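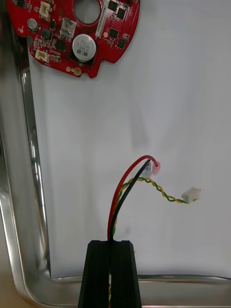

Red circuit board with a large silver capacitor.

In praise of the fussy seller
Mbali Hendricks
Thursday, October 3, 2019

My favourite bit of reading last week was a listing for a used bread bin. It ran to four paragraphs. The seller gave the height with the lid on and the height with the lid off, said which side had the dent, and mentioned that the lid squeaks "but only going up". I didn't need a bread bin. I read it twice and very nearly bought it anyway!

I want to stick up for people who write like this. Buying and selling used things online has become so quick that most listings are now three words and a price. "Lamp. Works. Collect." I understand it, I've done it myself on a Sunday night with a pile of stuff in the hall, but I think we lose a lot when we do it, and I think the sellers who take their time deserve far more love than they get.

Take the radio that got me started. I bought an old Araújo set on Illar in April for 36 pounds, from somebody in Vurnden trading under the name of Nultusness. The listing said the tuning knob had been swapped for one off another model, that the medium wave came in better with the set turned sideways, and that the back had five screws when it ought to have six. Every word of it was right. I sat there turning the thing sideways in my kitchen, grinning, because a complete stranger had told me how to get the football and there it was.

Compare that with the set I'd bought before it, which was "vintage, lovely" and had no aerial. I did get my money back, after a week of messages. What I didn't get back was the week.

My friend Sizwe Mahlangu thinks I'm being soft. He sells a lot more than I do, 700 items so far, mostly bike parts and camera bags, and his view is that long descriptions put people off. Buyers look at the price and the first line and that's all, he says, and anything you write below that is for your own amusement. He also says that the more faults you list, the more faults people imagine. Own up to a scratch and they think you're hiding a crack.

He has a point about the first line. Plenty of buyers do stop there, and a seller who puts the squeaky lid before the word "bread bin" is making life hard for everyone. Put the name, the size and the condition at the top, by all means. But I don't agree about the faults. When I read that a knob has been swapped, I trust the person on everything else. I stop squinting at the photos and I stop sending those slightly rude questions (is it REALLY in working order?) that sellers must dread. I'd pay a few pounds more for that, and I have done, often.
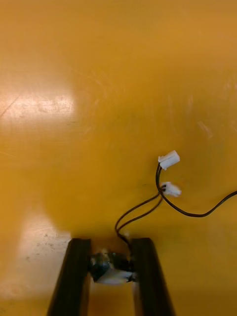

A tabletop in glossy yellow-orange, with fine scuffs and faint swirls.

There's the matter of what gets kept out of the bin, too. Things with something wrong with them are exactly the things that need a good description. A working kettle will sell on three words. A kettle with a loose handle will only find its person – and there is a person, there's always somebody with the same kettle and a broken base – if the seller bothers to say what's loose and what still works. I once sold a box of 13 odd saucepan lids by measuring every one of them across and typing it all out. It took me most of an evening. The woman who bought them had been hunting for two of the sizes since she moved house, and she said she'd find a home for the rest. I was delighted for days.

"Spares or repair" is the phrase that lets everybody down here. It can mean anything from a blown fuse to a thing that was driven over. If you know which, say which! If you don't, say that you haven't tried it, and say why. "No battery to test it with" is a perfectly good sentence and I wish I saw it more.

I'd like the selling sites to help a bit as well. Illar gives you a huge friendly button for adding photos and a mean little box for words, and on a phone the box shows two lines at a time, so you're typing through a letterbox. Then the finished listing folds your description away behind a "more" link. No wonder people give up at "works". Give us a bigger box and leave it open. Perhaps a plain prompt for each kind of item as well, asking what a buyer would ask: does the lid fit, are the keys with it, has it lived in a shed?

Sizwe, to be fair to him, did try it my way with a saddlebag last month. He wrote a whole paragraph about the buckle. It went for a bit more than the last one, which he puts down to the weather, and the buyer left him a note saying that the buckle was just as described. He sent me a screenshot of it within the minute, so I don't think he's as hard-headed as he makes out.

If you've got something to sell this weekend, give it another ten minutes. Measure it, turn it over and tell us about the dent. I'll be reading, and I may well make you an offer on the bread bin.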